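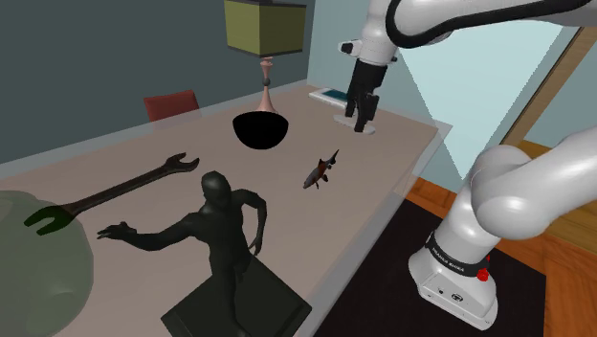

Furer桌面抓取单元完成检修，仿真场景与实机重新对齐

（Bramgate讯）Furer公司位于Bramgate的桌面抓取单元已完成停机检修，2021年2月5日恢复排班。检修内容包括底座重新找平、夹爪手指更换、外部相机重新标定，以及对配套仿真场景的一次全面核对。单元由一台单臂机械臂、一副两指夹爪和一张固定工作台组成，供公司内部和合作方Dunne公司测试杂物抓取程序。

负责这次检修的Caoimhe Ní Chonaill介绍，停机的直接原因是定位偏差。去年年底起，程序在仿真里能顺利走完，到了实机上，夹爪下探时总是偏向工作台一侧。起初偏得不多，软件组在程序里加了一个固定补偿值，问题暂时压了下去。后来换了一批待抓物件，补偿值不再适用，薄的东西经常夹空，有两次手指前端直接碰到了台面，机械臂触发保护后停住。

“补偿值加上去以后，大家就不太去看底下的原因了。”Ní Chonaill说，“我们把它从程序里拿掉，从底座开始一项一项查。”

检查先从安装面做起。维修人员断电、挂牌，用支架托住机械臂，再松开底座螺栓，清理安装面上的胶屑和灰尘。测量显示，底座的一角比图纸位置低，整个底座在水平方向上又与仿真模型里登记的位置相差3毫米。Ní Chonaill认为，这与去年搬动工作台有关。当时工作台为了让出通道挪过一次，挪完后只用卷尺复核了台面到底座的距离，没有重新测角度。

底座找平用了成套的不锈钢垫片，螺栓按对角顺序分两遍拧紧，第二遍用扭力扳手。拧紧后放置一夜，次日早上复测，读数没有变化，才开始通电。螺栓头和底板之间画了标记线，以后巡检时看标记线有没有错开即可，不必每次都上扳手。

线缆也在这一阶段整理过。夹爪的线原先沿着手臂外侧走，绑扎点离腕部太近，腕部转到接近极限位置时线会绷紧。维修人员剪掉了旧扎带，重新留出余量，改用带衬垫的卡扣固定，然后让各关节以低速逐个走完行程，由一个人在旁边盯着线缆的松紧。其中有一处护套已经磨毛，里面的导线没有受损，加套热缩管后继续使用，列入下次检查的项目。

夹爪手指换了一副新的。旧手指在碰台面以后，一侧前端有细小的缺口，两指合拢时中间有一道缝，用薄纸能试出来。负责夹爪的Finbarr Ó Dubhghaill说，单看缺口，旧手指还能应付厚一些的东西，但抓盘子边缘、扁平器件这类物件时，两侧接触面不一致，物件会被带着转一下。换上新手指后，他重新执行了夹爪归零，并用一组厚度已知的量块核对开口读数。

手指换过以后，末端负载参数也要跟着改。旧参数是按另一种手指录入的，重量和重心都有出入。参数不对时，机械臂在手动拖动模式下会慢慢往一边漂，操作人员容易误以为是关节出了毛病。Ó Dubhghaill把新手指单独称重，重心按图纸计算后录入控制器，再让手臂停在几个不同姿态下试拖，没有再出现漂移。

外部相机的标定放在最后。相机装在工作台旁的立柱上，标定板固定在夹爪法兰的转接件上，由机械臂带着在台面上方变换姿态。首轮标定的结果不理想，残差集中在台面远端。Ó Dubhghaill检查后发现，立柱底部有一颗地脚螺钉没有拧到位，手臂加速时立柱会跟着轻微晃动。螺钉拧紧后重做标定，每到一个姿态先停稳，再采图，结果达到了内部标准。

实机部分做完，工作转到仿真这一侧。配套场景由Sokov项目组维护，场景里有一张米色长方形桌子、一台白色机械臂和黑色两指夹爪，桌上桌旁的物件由程序按任务调入，扳手、碗、小鱼摆件、圆盘一类的模型都在库里。测试程序要先在这个场景里跑通，才允许传到实机。

Sokov项目组的Rezaul Pathirana说，这次核对发现的问题大多出在登记环节。仿真里的底座坐标还是工作台搬动之前的数字，手指模型也停留在更早的一版，长度与实物不同。两处误差有时互相抵消，有时叠加在一起，这也解释了为什么同一个补偿值对有些物件管用，对另一些物件不管用。

他把核对分成几步来做。底座坐标、台面高度和台面四角的位置，全部换成检修后的实测值，并在文件里注明测量人和测量方法。夹爪手指的外形重新导入，视觉模型和碰撞模型分别检查。旧文件里，手指的碰撞模型用的是一个包得比较松的长方体，规划程序为了避开它，会提前收住下探动作，遇到贴着台面的薄物件就够不着。新的碰撞模型改成几块较小的凸形体拼接，贴合指尖的外形，计算时间略有增加，仍在可接受的范围内。

物件库也做了清理。Pathirana逐个打开模型，查看原点位置、比例、质量和摩擦系数。一部分模型的原点设在几何中心，另一部分设在底面，调入时如果不加区分，有的会悬在半空，有的会陷进台面。比例问题主要出在外来模型上，单位有毫米也有米。扳手模型的碰撞外形原先是一整块凸包，开口端的缺口被填平了，夹爪没法从缺口一侧下指。碗的情况相似，碰撞外形是实心的，往里面放东西，东西会停在碗口上。这两类模型都已重新分解。

半透明物件暂时保留原样。Pathirana说，仿真渲染出的透明效果与实际相机拍到的差别较大，项目组准备单独立项，在那之前，涉及透明物件的抓取结果不计入放行依据。

场景初始化的流程也有改动。过去物件调入后马上开始录制和规划，物件还没有落稳，起始姿态每次都不太一样。现在程序会在调入后先空跑一段，等所有应当受重力影响的物件速度降到阈值以下，再把姿态写进日志，随后才启动机械臂。设为固定不动的物件会在日志里另列，便于排查时区分。

检修后的验收由Teresa Ó Flaithearta主持。验收分仿真和实机两段，使用同一份任务清单，共安排1075次抓取，其中绝大部分在仿真里完成，实机承担100次。实机部分选了厚薄、软硬不同的物件，摆放位置覆盖台面近端、远端和两侧，手臂速度从低档起步，确认没有异常后再提到日常使用的档位。

全部抓取中有51次没有成功。按照Ó Flaithearta的记录，失败主要集中在两类情况：一类是薄圆片平放在桌面上，夹爪只能从边缘切入，手指稍微偏高就会滑脱；另一类是物件紧挨着较高的摆件，规划程序找不到不碰撞的接近方向，超时退出。两类情况在仿真和实机上都有出现，失败时的姿态也比较接近。

“以前是仿真里成功，实机上失败，看日志看不出所以然。”Ó Flaithearta说，“现在两边失败在同样的地方，至少知道该改哪一段程序。”

验收期间，手指没有再碰到台面，也没有触发过保护停机。急停按钮、使能开关和围栏门联锁在验收前后各测试一遍，均正常。验收报告附有底座测量记录、螺栓扭矩记录、标定结果以及仿真文件的版本号，纸质件放在单元旁边的文件盒里，电子件存入共享目录。

Dunne公司的测试程序随后传入单元。该公司的联系人Rónán Ó Néill表示，停机期间他们继续在旧版场景里开发，文件更新后有几段接近动作需要重调，主要是下探高度。他说重调的工作量比预想的小，但希望以后场景文件有变动时能提前收到通知，并附上改动说明。“哪怕只改了一个坐标，也请写出来。我们这边有人为了一个下探高度找了两天。”

Furer公司接受了这个要求。从本次检修起，底座、夹爪、相机三处中任何一处有硬件变动，都要由维修人员填写变动单，Sokov项目组据此更新仿真文件，更新完成前单元保持停用状态。变动单上设有两个签名栏，分别由实机一侧和仿真一侧签字。程序里不得再写入固定的位置补偿，确有需要的，须注明理由和失效日期。

日常维护的安排也做了调整。每次开机后，操作人员先让夹爪移到台面上的三个基准点，用插入式定位销检查对位，三点都能顺利插入才可以开始测试。有一点插不进去，就停下来通知维修人员，不允许自行修改坐标。每周检查一次线缆卡扣、手指前端和立柱螺钉，擦拭手臂外壳时用拧干的软布，不往关节接缝处喷清洁剂。标定板平时收进硬盒，使用前检查板面有没有划痕和弯曲。

仿真一侧也有对应的例行检查。每次更新文件后，程序自动让虚拟机械臂走到同样的三个基准点，把末端坐标与实机登记值对比，超出允许范围就拒绝发布。Pathirana还整理出一份固定的小任务集，每晚自动运行，次日早上由值班人员查看成功率和关节轨迹有没有明显变化。任务集里的物件和摆法不再更换，新物件另设一组。

这次更换下来的旧手指没有报废，Ó Dubhghaill把它们编号后收进备件柜，准备用来试验不同的指尖贴片。如果贴片能改善薄圆片的抓取，下一副手指会照此加工，仿真模型同步修改。备件柜里目前另有一副全新手指和一套垫片，热缩管和卡扣已补订。

磨毛的那段护套定于4月检查，届时单元停用半天，底座标记线和相机标定一并复查。需要在那段时间使用单元的小组，可向Ní Chonaill登记改期。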